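Notebook home Entries Methods Stock list Contacts

Pärn kitchen lab – bench notebook

2025-10-11

Bun crumb softening and moisture pickup, entry 3

Carried over from the last entry: the Jirkum dough (high hydration, milk powder, no egg) stales faster at the cut face than at the crust. Ieva thinks the cause is the slicing, done too warm. I think it is the bag. Both can be tested with what we have on the shelf, so today was spent on setup and on the first short holds.

Dough and bake

Batch mixed to the card, no changes. Flour from the opened Jostalen sack, which is near the bottom and should be finished before anyone starts a new one. Water a little colder than the card asks for, to offset the warm room. Final dough temperature on target. Bulk proof normal. Shaping by Lachlan, who gets a tighter skin than I do; his are the ones to use for any measurement that depends on height.

Baked in the lower deck only. The upper deck still colors the left side first and I did not want that in the data. Pulled on core temperature, not on color. Cooled on open racks, no fan.

Slicing

Two groups. Group A sliced as soon as the core had dropped to the limit on the card. Group B left whole until fully at room temperature, then sliced with the same blade. Blade wiped between groups. Group A dragged visibly and left gummy residue on the teeth – Ieva's point is fair as far as that goes. Residue scraped off and weighed, figure is on the loose sheet clipped inside the cover. Copy it in before it gets lost.

Crumb firmness

Texture analyzer ran on the second attempt. First attempt discarded, probe was seated crooked. Reseated, checked against the 2,000 g weight, reading good. Compression on the center of the heel only, crust side down. Tops left out for now. The domed surface rocks under the probe and the numbers spread too wide to say anything.

Group A came out firmer than group B at the first time point. I expected the reverse or no difference. Possible causes: compacted crumb at the cut face from the dragging, or a skin forming as the steam left. Cannot separate these with the present method. Rasmus suggested trimming a thin slice off the face and repeating. Will do so on the next batch.

Moisture transfer

Question is how fast the heel takes up water from what is laid on it, and whether a leaf layer slows this down. Heels at 21 °C for all holds, covered, no sauce on the contact face. Controls left bare. Lettuce spun and patted dry, then weighed, then placed by hand in one pile without pressing. At the end of each hold the leaves come off first, the heel is weighed within the minute, and the face is blotted and weighed again. The difference between those two is taken as surface water, the rest as absorbed.

Leaf type will matter. Ruffled leaf touches the bread at few points and traps air; flat leaf lies down and seals. For the write-up we should give contact area as well as leaf weight, if Pichit can get a usable print with the food dye method.
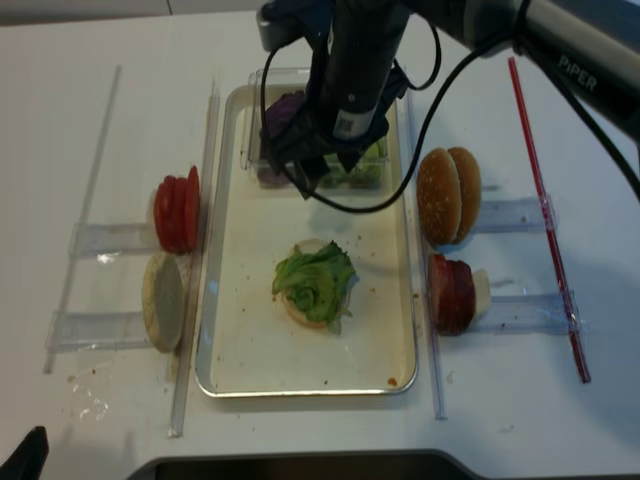
Results so far

- Bare control: loses weight over the hold, as expected. Rate is close to what we had with the old recipe.
- Lettuce, dried: small gain, nearly all of it surface water. Absorbed part is within the error of the balance.
- Lettuce, rinsed and shaken only: clear gain, and the face is tacky to the finger. Not a servable heel.
- Toasted face with rinsed lettuce: gain is lower at the start, then catches up. Toasting buys time but does not stop the transfer.

The toasted result agrees with what Kristaps had on the rye rolls last winter. His notes are in the gray binder, behind the fermentation logs.

Problems

Balance drifts when the extraction hood is on. Switched the hood off for all weighings after the first set. First set is marked in pencil and should not go into the average. The hygrometer in the proofer reads lower than the handheld – do not trust either until they have been checked against the salt jars.

Next

1. Repeat group A and group B with the trimmed face.
2. Bag test: perforated against sealed, same batch, same shelf.
3. Longer hold with dried leaf to see if the absorbed part ever rises above the balance error.
4. Ask Jistero for a finer-toothed blade. If the drag goes away, the slicing temperature may not need to change at all.

Freezer drawer 2 has the spare heels from this batch, labeled by group. Do not use them for staff lunch.

Recent entries
Bun crumb softening, entry 2
Bun crumb softening, entry 1
Deck oven: left side color
Salt jar check for hygrometers
Rye rolls, toasted face

Last updated: October, after second weighing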